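I bought the Trirno two-arm kit in February to go on a rolling base in our shared workshop. It replaced a single arm I had built from a Plotico set, and I have now put 147 hours on it. I paid $3693 for the pair, with grippers, wrist cameras and cables. The base was a separate build.

## Assembly

The arms come as segments and joints in foam trays. Each joint bolts on with a ring of small screws, and the kit includes spares. The manual is clear up to the wrist. After that it skips the order of the cable clips, and I had to take the left wrist apart twice to get the connector seated.

Plan on a full weekend. Use a torque driver if the shop has one. The base needs weight down low, or the whole thing rocks when both arms reach forward.

## Cables

This is the weak part of the kit. The cables run outside the arms from the wrist back, and the clips supplied are too few and too stiff. I added fabric ties and left slack at each joint. It works, but for this price I expected an internal run. Moldovan sells a sleeve set that fits. I haven't tried it.

## Grippers

The two-finger grippers are the best thing in the box. They close evenly and the pads have not worn much. My main test is bottles and a crate, with kitchen things left on the table so the cameras have some clutter to deal with.

Glass bottles are a fair test because they are smooth and heavy for their size. With the factory grip setting mine slid. Raising it two steps fixed that, and I have not broken one. 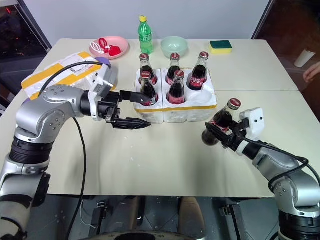 ## Software

The Kinder control package installed without trouble on an older desktop. Recording and replaying a motion is simple. Camera calibration is slow and has to be redone any time a wrist is bumped. My log has 1320 bottle moves, most of them with the right arm. The left drifts a little more and I recalibrate it more often.

## Verdict

Good grippers, solid joints, poor cable routing, average manual. I would buy it again for a shop with several users. For one person at home, a single arm is enough to start with, and a second can be added later on the same controller.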